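Nazma Weerasinghe has worked on dyes for most of her career, the last stretch of it at Bhuiyan, a small textile testing lab that takes in samples from mills and uniform suppliers. Her subject is colorfastness, meaning how well a dyed fabric keeps its color under washing, rubbing, sweat and light.

She starts with the fiber. "People ask me which color fades fastest, and I have to ask what it's dyed on and with what," she says. "A reactive dye on cotton forms a chemical bond with the cellulose. A direct dye mostly just sits there. Two shirts can match on the rack and behave very differently after a month of laundry."

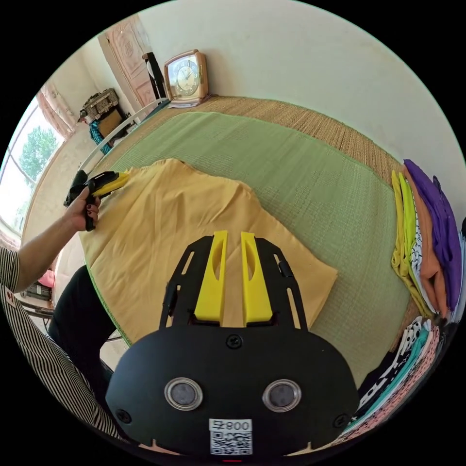 Yellows are a case in point. Weerasinghe says many yellow shades hold up well in the wash and poorly in daylight, so a single grade on a label tells the buyer little. Her reports list wash, rub and light results separately, each graded against a reference scale.

Rub testing is done twice, once with a dry white cloth and once with a damp one. The damp result is usually worse. "If the damp cloth picks up color, there's loose dye left on the surface," she says. "The mill cut the rinse short. Rinsing takes water and heat, and both show up on the bill."

A recent job for Skudora, a workwear supplier, covered 200 swatches from a run of 4000 garments. Her colleague Asanka Chowdhury handled the light exposure and found that 3 dye lots fell below the grade in the contract. The supplier sent them back for overdyeing in a darker shade — a common remedy, she says, and a cheap one if the fabric is still sound.

Her advice for home is plain. Wash in cool water, turn the garment inside out, and keep it out of direct sun while it dries. She has little time for vinegar. "It was useful with some acid dyes on wool. On a cotton shirt with reactive dye it does nothing I can measure."

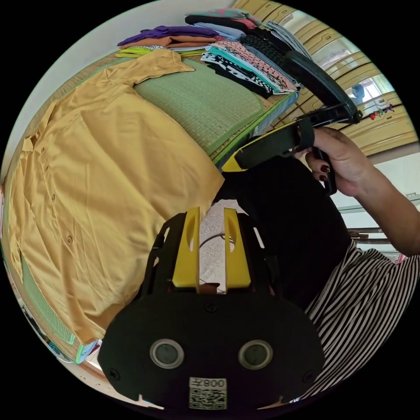
Mustard-yellow shirt with a button front, laid out on a green woven mat.

Storage gets less attention than it should, in her view. Fabric left folded near a window fades along the exposed edge first, and the line stays visible after washing. She recommends a closed drawer, with the folds changed once a season.

Bhuiyan plans to add a second light cabinet in January. Chowdhury will run it.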